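# Where the Watts Go

Most household circuits in an older kitchen were sized for a refrigerator, a radio and a lamp. The load has grown since then, and the wiring often has not.

A heating appliance is a resistor with a switch. Power equals voltage times current, so a 1000-watt device on a 120-volt supply draws a little over eight amps. Run 2 of them on a 15-amp circuit and the total passes the rating of the breaker. It may not trip at once. A thermal breaker responds to heat building up in a metal strip, and a modest overload can take minutes to open it.
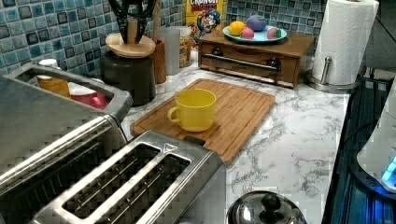 Continuous loads are held to a lower limit, 80 percent of the breaker rating. On a 20-amp circuit that leaves 16 amps, or 1920 watts. A 2000-watt load is already over the line.

Rizk, a firm that surveys wiring in rental buildings, logged 170 kitchens in Hatimetti last February. The most common fault was a loose terminal behind an outlet. Resistance at a poor connection turns current into heat, and the heat loosens the screw further. The breaker sees normal current throughout and does nothing.

The remedy is dull. Shut off the circuit, confirm it is dead with a tester, and torque each terminal to the value printed on the device. Push-in connections should be moved to the screws. Discolored insulation gets cut back to clean copper, and if too little wire is left in the box, a short pigtail is spliced on. Outlets that no longer grip a plug are replaced.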